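About Fisberg

Fisberg packs and mails cards for other companies: gift cards, membership cards, event passes, hotel key cards. We work from one building in Comora, with a packing floor, a print room and a small bench area at the back where the robot cells are set up and tested. Most of our customers are hotels, gyms and theaters that send us their member lists and want the cards in the mail the next morning.

Who works here

There are 16 of us. For most of our history every card was picked up, checked, turned face up and put in its sleeve by hand. On a busy shift one packer handled 600 cards. The work is light, but it is the same small movement all day, and sore wrists and thumbs were the most common complaint we heard.

Why we started automating

In November we began running the first cells under a project we call Illus. Each cell has two arms. The job we gave them first was the one packers liked least, handling single cards. Large sorting machines exist for long runs of one design, but our orders are short and mixed, and changing over a big machine takes longer than the order itself.

What changed for the packers

No jobs were cut to pay for Illus. Three packers moved to the cells, where they load cards, watch the work and correct the arms when a card slips or lands crooked. They were trained on paid time. Everyone else still packs by hand, and shifts now rotate so that the same person is not on single cards all week.

Some things got harder. A stopped cell holds up the table next to it, and the people running the cells have to write down every stop. A few packers tried the work and asked to go back to the tables, and they did.

At the bench

Card work is set up on the bench before it goes to the floor. Both arms work on the same card, one from each side, over a flat surface with patterned panels around it. Getting two grippers to meet over something this thin takes patience.

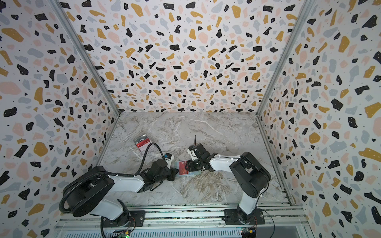 Visits and work with us

Customers are welcome to see the floor by appointment. Parking is on the Hennessy side of the building. We hire packers and cell operators, and no robot experience is needed for either job. Ask at the front office for an application.

Page updated 3 Dec 2024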